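Inicio
Blog
Opinión
Los apellidos no se traducen: contra la prisa en los árboles genealógicos

3 de enero de 2024

Llevo varios años ayudando a otras personas a leer partidas de bautismo, padrones y expedientes de quintas, y cada enero ocurre lo mismo. Alguien ha recibido un árbol como regalo, o lo ha armado en dos tardes con un programa que sugiere coincidencias, y me escribe para que le confirme que desciende de tal casa o de tal pueblo. Casi siempre tengo que contestar que no lo sé, y que el programa tampoco.

Mi opinión es sencilla: publicamos demasiado pronto. Un árbol colgado en internet se copia en cuestión de horas, y una fecha mal leída pasa a otras familias que nunca verán el documento original. Cuando el autor corrige su error, las copias siguen ahí. He visto una defunción de una niña convertida en la defunción de su tía, que llevaba el mismo nombre, y de esa tía colgaba toda una rama de nietos que no podían haber nacido.

El apellido como única prueba

El apellido es la primera trampa. Quien empieza cree que un apellido poco común equivale a un parentesco, y que si dos personas lo llevan en la misma comarca tienen que ser primos. Puede que lo sean. También puede que uno de los dos fuera un expósito al que el párroco puso el nombre del padrino, o un mozo que adoptó el de la casa donde servía.

En los libros parroquiales anteriores al Registro Civil el orden de los apellidos no era fijo. Había hermanos que usaban combinaciones distintas, y algunos cambiaban al casarse o al mudarse de pueblo. El escribiente ponía lo que oía. Una misma mujer aparece con be en su bautismo, con uve en su boda y con una letra de menos en el entierro de su marido, y las tres anotaciones están bien hechas para los usos de su tiempo.

Un caso que conozco de cerca es el de Anwara Thambiah, que buscaba a un bisabuelo por parte de madre apellidado Pesirel. El buscador le ofrecía Flanau como variante y ella lo descartaba una y otra vez, con razón, porque no se parecen en nada. Al final resultó que Flanau era el apellido de la madre del bisabuelo, con el que firmó durante toda su juventud. Lo supo por una nota al margen de su partida de matrimonio. El margen no estaba indexado, de modo que ninguna búsqueda por nombre la habría llevado hasta esa hoja. Tuvo que pasar el libro entero.

Lo que el índice deja fuera

Los índices son una herramienta magnífica y no pienso decir lo contrario. Sin ellos, yo mismo no habría encontrado a la mitad de mi familia. Lo que discuto es la costumbre de tratarlos como si fueran la fuente.

Un índice recoge normalmente el nombre, la fecha y quizá los padres. El asiento completo suele traer a los abuelos, la naturaleza de cada uno, los padrinos, los testigos y a veces el oficio o la calle. En un pueblo donde había siete hombres con el mismo nombre y el mismo primer apellido, y yo he trabajado con uno así, los padrinos son lo único que permite separarlos. Si se copia el índice y se cierra la pestaña, esa información se pierde y se elige a uno de los siete a ojo.

A esto se suman los libros que faltan. Hay parroquias que ardieron, otras que unieron sus fondos a los de la parroquia vecina, y otras cuyos volúmenes están en el archivo diocesano pero no se han digitalizado. El buscador no avisa de nada de eso. Devuelve una lista de resultados y la persona supone que su antepasado tiene que estar en ella. Yo recomiendo mirar primero el inventario del archivo y comprobar qué años se conservan. Es aburrido y ahorra semanas.

También están los papeles que no son parroquiales y a los que casi nadie va. Los protocolos notariales contienen testamentos, dotes y particiones de bienes donde se nombra a todos los hijos vivos y a menudo a los muertos. Los padrones municipales dicen quién vivía bajo el mismo techo. Los expedientes de dispensa matrimonial, cuando los novios eran parientes, llevan dibujado un pequeño árbol hecho por el propio cura, con los testigos declarando lo que recordaban. Dos expedientes de ese tipo me resolvieron una línea que tenía parada desde el principio.

El problema de las coincidencias automáticas

Las plataformas viven de que el árbol crezca, y es comprensible que lo faciliten todo. Hace un tiempo probé Flustent, un programa pensado para aficionados, y cargué en él la parte de mi familia que tengo mejor documentada. Me propuso 92 personas nuevas en la primera sesión. Fui comprobándolas despacio durante el invierno. Algunas eran correctas y me alegré de tenerlas. Muchas procedían de árboles ajenos que se citaban unos a otros, sin un solo documento al final de la cadena.

No le reprocho al programa que haga propuestas. Me molesta que el botón de aceptar sea grande y el de ver la fuente sea pequeño, y que al aceptar no quede marca alguna de que aquello venía de fuera. Pasados unos meses el usuario ya no distingue lo que leyó en un libro de lo que aceptó con un clic. Bastaría con un color distinto para cada cosa.

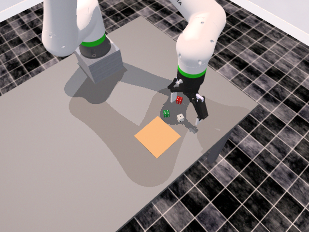

Los árboles de 3.000 nombres

Existe cierta competencia por el tamaño. En los foros se presume de tener un árbol de 3.000 nombres, y quien tiene uno pequeño pide disculpas por ello. A mí me dicen poco esas cifras. Prefiero un árbol corto en el que cada matrimonio lleve su parroquia, su libro y su folio, de manera que otra persona pueda ir a la misma página y estar o no de acuerdo conmigo.

La cita completa no es una manía de archiveros. Los libros se renumeran, las páginas web cambian de dirección y las imágenes se retiran cuando vence un convenio. Si uno anotó «lo vi en internet», no tiene nada. Si anotó el archivo, el fondo, el volumen, el folio y el día en que lo consultó, puede recuperarlo aunque la web desaparezca. Conviene además transcribir el asiento entero, con sus abreviaturas, antes de resumirlo. La duda que hoy parece resuelta vuelve a abrirse cuando aparece un segundo documento, y entonces hace falta saber qué decía exactamente el primero.

Sobre la familia viva

Hay otro asunto que se trata con ligereza. En muchos árboles públicos figuran personas que están vivas, con su fecha de nacimiento y el nombre de su madre, datos que todavía se piden en algún trámite para comprobar una identidad. Ninguna de ellas dio permiso. Mi norma es no publicar a nadie nacido en los últimos cien años sin preguntar antes a la familia, y retirar lo que se me pida sin discutir.

Con los difuntos también habría que tener tacto. Un nacimiento fuera del matrimonio o un suicidio pueden quedar a un siglo de distancia y seguir doliendo en una casa concreta. Un hombre de la familia Uddin me pidió una vez que no enviara a su madre lo que habíamos encontrado sobre el abuelo. Lo encontrado era cierto y estaba bien documentado. Se lo entregué a él y no volví a mencionarlo. No creo que todo lo que se averigua tenga que circular.

Lo que yo propondría

No pido que se prohíba nada ni que haga falta un título para investigar a los propios abuelos. La mayor parte de los fondos locales que hoy se consultan con comodidad los han indexado aficionados, muchas veces mejor que los profesionales, porque conocen los apodos y los nombres de las casas.

Pediría algo de paciencia. Que el árbol se mantenga privado mientras se está haciendo. Que las hipótesis se escriban como hipótesis, con la palabra «posible» delante, y que esa palabra no se borre al copiar. Que quien reciba un aviso de error conteste, aunque sea para decir que no lo comparte. He mandado bastantes avisos de ese tipo y la respuesta más frecuente es el silencio. La segunda más frecuente es que el otro árbol es más grande que el mío.

Y pediría que se hable con los mayores antes de abrir el ordenador. Lo que cuentan no siempre es exacto, pero orienta: el nombre de una aldea, un viaje a América, una tía que en realidad era la abuela. Esas conversaciones tienen fecha de caducidad y los libros parroquiales pueden esperar unos meses más. Yo grabé a mi abuela demasiado tarde, cuando ya confundía a sus hermanos, y todavía consulto aquella cinta para saber cómo pronunciaba el nombre del molino donde nació su padre. En el mapa viene escrito de otra manera.

Archivado en: Opinión, Registros parroquiales, Métodos
Entrada anterior: Cómo leer abreviaturas en las partidas del siglo XVIII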